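The Case Against the Snack Shelf

Soledad Obi has 3,047 subscribers to her newsletter on small kitchens, and I suspect most of them now own a snack shelf. The idea is simple enough. Take your chips and crackers out of the cupboard, stand them on a little open rack, and you will stop buying what you already have. She claims a household can save up to 300 dollars a year.

I have my doubts. I tried it for 4 weeks in October in my apartment in Rirnville, with a rack that took up half the counter, and we ate more. A bag at eye level at nine at night is a bag that gets opened.

Then there is the bag itself, which was never built to stand up. It is mostly air, it slides, and it slumps onto its neighbor. Delphine Zamora, who ran the stockroom at a Plarnier grocery before she took up home organizing, hangs hers from clips on a rail. 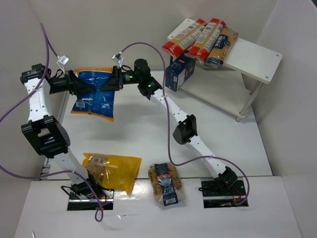

She thinks the rail solves everything. I think it solves the slumping — and leaves you with a row of crinkling bags over the toaster. Her clips cost 70 cents each, so at least the experiment is cheap. Mine went back in the cupboard, behind the rice, where I forget about them for days at a time.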